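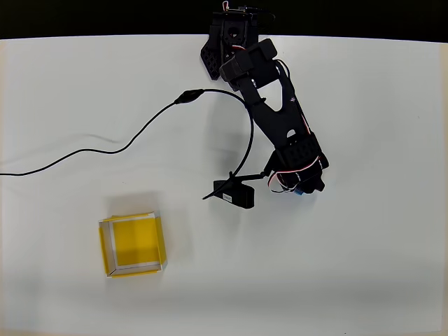 White tabletops win over the workshop on Baxter Street

April 24, 2020

The new worktables at Okero are in, and they are white! After years of leaning over dark, scarred benches and feeling around for dropped screws, everyone who rents a spot in the shared workshop on Baxter Street now has a bright surface to work on. A black cable can wander right across one and you can follow every bend of it, down to a small black connector partway along. Anyone who has ever unplugged the wrong thing will understand why people here are so happy.

The tops came from Pradomus, the furniture maker two blocks over, which had a batch left from an office order that fell through in the winter. Remigiusz Urbańczyk cut them down to fit the old Okero legs, and he did the job in his own shop over 10 evenings. He'd wanted to go with pale gray at first. A sample piece sat by the window for a couple of weeks next to a white one, and the white one was always the one with somebody's project on it.

"I kept going back to see which one needed wiping," Urbańczyk said. "It was the white one every time, so that was the one people liked."

The whole thing cost $3000, including the cutting, new edge trim and a stack of replacement feet for the legs that had been wobbling since the last move. Members put in part of it, and $500 came from selling off the old benches, most of which went to home gardeners who wanted something sturdy for potting. One is now holding up tomato seedlings in Bernardo Torres's garage, with all of its burn marks and a set of initials he swears are not his.

The table swap also got people looking at their cables. With a dark bench you can let a lot slide. On white, a spare cord shows up like a pencil line on paper, and within a day of the first table going in, Aiguo Tang had hauled out the shared cable drawer and started sorting. She tested every cord in it, coiled the good ones and tied them with strips of old bicycle tube. The final tally was 104 cables that work, plus a sad heap for recycling. There was a printer cord in there for a printer the workshop gave away long ago.

Tang's system is simple and it's taped to the inside of the drawer:

Short cords go in the front, long ones in the back.
If it has an in-line connector, coil both halves together and leave them joined.
Loose coils, please. No tight knots and no wrapping around your elbow.
Dead cable? Put it in the red bin, never back in the drawer.

The rule about leaving the halves joined has already started an argument, a friendly one. Damián Gallardo prefers to separate his and store them by plug type, and he makes a decent case for it. For now the drawer does it Tang's way, and Gallardo has been given a shelf.

There are still a few things to sort out. White shows everything, and that includes solder splashes, coffee rings and the gray smudge that comes off a pair of sleeves after a long afternoon. Members are asked to wipe down with a damp cloth and mild soap, and to keep scouring pads well away from the surface. Cutting mats are on the hook by the door. Please use them for anything with a blade, even if it's only one little cut (it's always only one little cut).

Lighting is next on the list. The ceiling lamps were chosen for the old benches, and over the new tops a couple of them are bright enough to make you squint. Trevor Sugden is trying out softer bulbs above the two tables nearest the back wall and would love to hear what people think of them. There's a sheet of paper pinned up there for comments, which so far says "nice" four times and "too yellow" once.

The workshop is running with one person per table at the moment, and spots have to be booked ahead by phone. Sugden has moved the tables farther apart, so there's a wide walkway down the middle that wasn't there before, and several members have already asked to keep it for good.

One more delivery is due in May, when Pradomus sends over the offcuts. Urbańczyk plans to turn them into small lap trays and parts boards, and members can put their names down for one now. The sign-up list is on the Multier cabinet, next to the kettle.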